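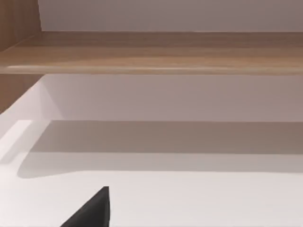 Hello all! Well, the Tuesday evening fly-in at Onham was a cracker. We had 13 aircraft on the grass by six o'clock (two of them biplanes, which made my week), and Sombat Kaewkla brought his little Taka over for the first time since the rebuild. I got a ride and grinned all the way round the circuit! The next one is in August. If you fancy a spare seat, have a word with Uthai Luangrath in the clubhouse before four.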